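Steltville Shared Shop Forum > Builds in Progress > Handheld grippers, fridge task

Handheld grippers, fridge task - finger pads and tag mount

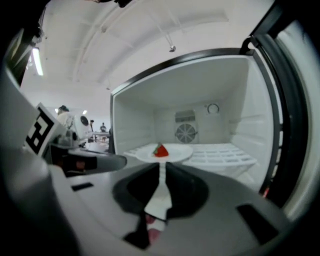 Strawberry on the plate, fridge open, second gripper at left with its tag.

lamduan_k
September 2, 2023
Continuing from the July thread, which got too long. I have two of the handheld grippers assembled now and I've been using them on the fridge task. The plan is the same as before: get clean recordings by hand first, then put the same fingers on the arm I'm building at home.

Where things stand. The body shells are fine. The trigger return spring is still too stiff and my hand is tired after 14 runs. The finger pads are the real question. On the plate rim they hold well. On soft fruit I can't find a setting I like. If I close enough to lift, I leave a dent.

Total parts cost is 910 for the pair, including the two sets of fingers I threw out.
- Lamduan Kaewmanee

pultton_pete
Are those the printed fingers or the cast ones? If they're printed, what infill? I ran mine at 10 percent and they flex enough that fruit is no problem. They don't last, but they're cheap.

lamduan_k
Printed core, cast pad over it. Core is solid. I tried a soft core in July and the tips wandered sideways under load.

gearlash
I'd stop worrying about the pads. Your problem is the trigger. With a spring that stiff you don't feel the contact until you're already past it. Swap the spring and do the same runs before you change anything else. Otherwise you won't know which one fixed it.

drosty
Disagree with gearlash. I have the soft spring from the Drostusex kit and I still bruise fruit. It's pad area. A rounded tip touches at a small spot and all the force goes there. Make the pad wider and flatter.

gearlash
Wider pads won't get under a plate rim. He needs both jobs from one finger.

lamduan_k
She, but yes, both jobs. I don't want to swap fingers between the plate and the fruit.

drosty
Sorry about that. Then flat on the inside face and thin at the very tip. Chantharasri posted a finger like that in the files section, file 1882. I printed one and it was OK on grapes.

pultton_pete
Separate question about the tag. Is it screwed to the body or glued? Mine is taped and it shifts if I knock it on a shelf, and then I have to redo the calibration.

lamduan_k
Two screws into a printed bracket. Tape was useless for me too. Use a matte print for the tag. The glossy one dropped out of tracking whenever I turned it toward the ceiling lights.

tbarrow
Does tracking hold when your hand is inside the fridge? I'd expect white walls to be a problem, with nothing on them to lock on to.

lamduan_k
Mostly. It drifts if I push in deep and stay there. I keep the plate at the front of the shelf and start each run from outside the door. That took the bad runs down to around one in five.

tbarrow
One in five is still a lot to throw away. I would stick a few patterned squares on the back wall.

lamduan_k
I thought about it, but I want to use a normal fridge with nothing added. I might try it for one batch to compare.

gearlash
Spring first, please.

lamduan_k
Fine, spring first. I have a lighter one ordered. Then file 1882 with the same pad material, same fruit, same plate. I'll post the numbers in this thread when both are done.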